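Workshop Tips: Living With a Two-Arm Bench Kit (Brakura)

Posted 25 December 2018 by Babak Hosseinzadeh

Quick ones, still typing up my notes from September. Unit on review is the Brakura two-arm kit, rented through Podside at 200 a month, 868 to buy the bench frame outright, arms extra. Not cheap. Tips below work for most twin arm benches that size.

Before you order

Measure the doorway. Then the bench with the arms folded. Podside deliver to the curb and thats it.

Ask for the long hex keys. The ones in the box are stubby and you'll skin a knuckle on the mounting plates.

Get 2 bags of cable ties. Baskets, conduit, everything ends up on a tie sooner or later. Snip the tails flush with a nail clipper.

Sorting phones on it

Old phones are a decent first job. Flat, all much the same shape, and no tears if one gets scratched. Lay them face up with space between. Dark glass on a white top gives good contrast, but wipe the top first, grit under a phone will scratch the back. 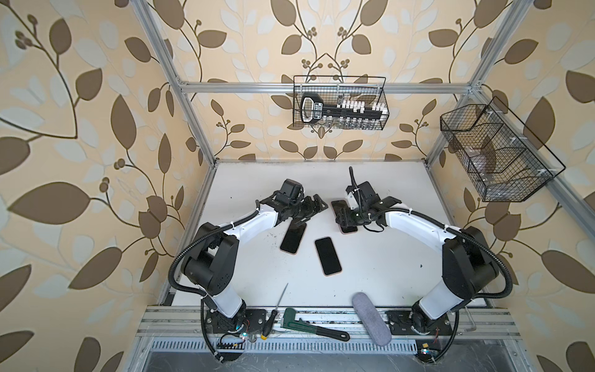 Slow the close speed right down for glass. Default is way too keen. I run both arms at the lowest setting for the first few passes and only then bump it up one notch.

Power the phones off. A screen lighting up halfway through a pass upset the Yaman software every time I tried it. Version 4 is meant to fix that, haven't got it yet.

Teach one arm, then the other. Doing both together sounds quicker. Isn't. When the fingers meet over the middle you want to know which one you told to go there.

Cases off before you start, and park them well back. A soft case drags on the fingers and the grip reading goes funny.

Hand tools go along the front rail, handles toward you, so you can grab one without leaning in. Hit pause first!! Every time. 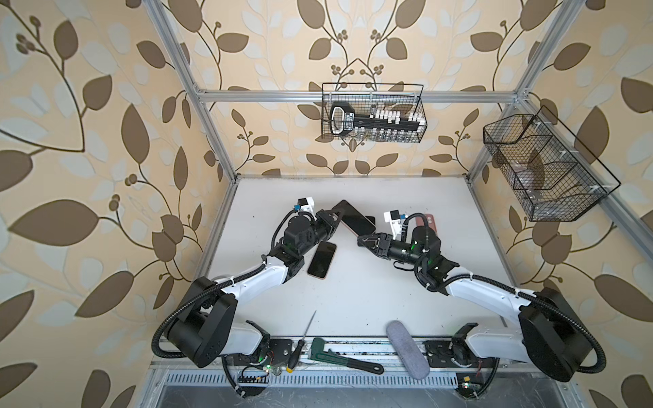 Baskets

Wire mesh is the right call. Dust drops through and you can see whats in there from the side. Hang them off the crossbar or a side post, high enough that the elbows swing clear. Dividers are worth the extra few bucks.

Walls

Leftover wallpaper does fine on the panels. Smooth it on dry first to check the pattern, then paste. Big leaf prints hide scuffs better than plain.

Cleaning

Soft brush along the front grille, then vacuum. Brush AWAY from the boards under the arm bases. No spray cleaner near them, damp cloth on the tabletop only.

Check the conduit where it loops past the elbow. If it's rubbing, add slack and re-tie.

Worth it?

For a small repair shop, yes to the rental, maybe to buying. Support answered me same day, manual is poor (the gripper chapter is in there twice). The Pimus kit is lighter and easier to move but I found the fingers too soft for tools. Will add notes on swapping finger pads once the new set gets here.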